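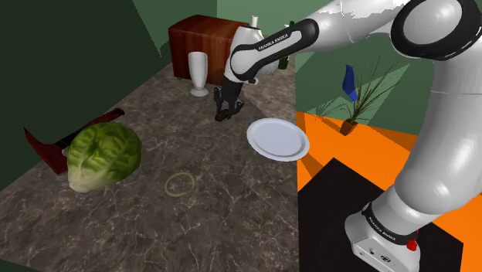
Pidby Plan
Planeamento de movimento e geração de cenas para manipulação em bancada

Início > Software > Planeamento > Pidby Plan

Referência de encomenda: PLAN-B
Fabricante: Bumik
Distribuição e suporte em português: Mac Carthaigh
Página revista em 24 de fevereiro de 2021

Descrição geral

O Pidby Plan calcula trajetórias sem colisão para braços articulados de base fixa que trabalham sobre bancadas com objetos soltos. O pacote inclui o planeador, o verificador de colisões, o gerador de cenas Skakholm e uma interface de linha de comandos. O mesmo ficheiro de tarefa é executado em simulação e no controlador, com a única diferença do bloco de ligação no cabeçalho.

O produto destina-se a equipas que desenvolvem rotinas de pegar e pousar com loiça, recipientes, legumes e outros artigos de cozinha. Peças finas ou muito baixas em relação ao plano da bancada requerem a malha de colisão em modo denso (ver Limitações).

Planeador

O planeador trabalha no espaço das juntas e aceita objetivos em coordenadas de junta ou como pose da ferramenta. Quando o objetivo é uma pose, a cinemática inversa devolve várias soluções e o planeador escolhe a de menor custo, segundo os pesos definidos no ficheiro de tarefa. O custo por omissão soma a distância articular e a penalização por proximidade dos limites das juntas.

A aproximação vertical da garra é tratada como segmento próprio. O utilizador define a altura de entrada, a velocidade de descida e a folga lateral mínima em relação aos objetos vizinhos. Se a folga não puder ser cumprida, o segmento é rejeitado e o registo indica o par de geometrias em conflito, por exemplo dedo esquerdo e bordo do prato.

As trajetórias são suavizadas após o planeamento e verificadas de novo. Uma trajetória suavizada que falhe a segunda verificação é substituída pela original, com aviso no registo.

Gerador de cenas Skakholm

O Skakholm compõe divisões simples com paredes, bancadas, mobiliário e objetos. Cada cena é descrita num ficheiro de texto com a semente aleatória, a lista de objetos, as zonas permitidas e os materiais. A mesma semente produz sempre a mesma disposição.

Parâmetros que podem ser variados entre execuções:
posição e orientação dos objetos
cor e textura das paredes e dos tampos
direção e intensidade da luz
dureza das sombras
posição da câmara virtual

A biblioteca fornecida contém 96 modelos, todos com malha visual e malha de colisão separadas. Os modelos do utilizador são importados em OBJ ou STL. A decomposição convexa é feita na importação e o resultado deve ser inspecionado no visualizador, em especial em peças com haste estreita ou copa aberta.

Os objetos decorativos podem ser marcados como estáticos. Neste caso entram na verificação de colisões e ficam fora do cálculo de dinâmica.

Saídas de perceção

Para cada imagem gerada, o Skakholm exporta cor, profundidade e máscara de instância. As poses dos objetos são gravadas no referencial da base do braço. Sombras projetadas pelo próprio braço são incluídas por omissão; a opção self_shadow: off desativa-as sem alterar o restante da cena.

Especificações

Tipo de braço: série, base fixa
Tipo de garra: dois dedos paralelos
Objetos dinâmicos por cena: até 40
Perfis de iluminação incluídos: 13
Níveis de detalhe da malha de colisão: três (grosseiro, normal, denso)
Descrição do robô: URDF
Linguagens da interface: C++ e Python
Sistema operativo: Linux de 64 bits
Execução sem monitor: sim
Placa gráfica: necessária para a exportação de imagens, dispensável para o planeamento

Limitações

Objetos deformáveis não são simulados. Panos e folhas soltas são representados por corpos rígidos com a forma que têm no modelo. Anéis e aros finos pousados no tampo podem perder contactos no nível normal; utilizar o nível denso e reduzir o passo de integração.

Superfícies adjacentes devem partilhar a aresta ou ser sobrepostas na descrição da cena. Um prato colocado sobre a junção de duas bancadas com alturas diferentes fica inclinado após a estabilização, e a pose gravada é a final.

O Pidby Plan não substitui as funções de segurança do controlador. A paragem de emergência e os limites de força são configurados no equipamento.

Licenciamento

A licença é atribuída por posto e inclui o planeador e o Skakholm. A execução no controlador requer a extensão PLAN-B-RT. As licenças de avaliação permitem todas as funções, exceto a exportação em lote. A próxima versão está prevista para julho e mantém o formato atual dos ficheiros de tarefa.

Documentação

Manual do utilizador (PDF)
Referência da interface Python
Formato do ficheiro de cena Skakholm
Notas de versão

Contacto técnico: Noreen Breathnach, Mac Carthaigh. Nos pedidos de suporte, anexar o ficheiro de tarefa, a semente da cena e o registo completo da execução.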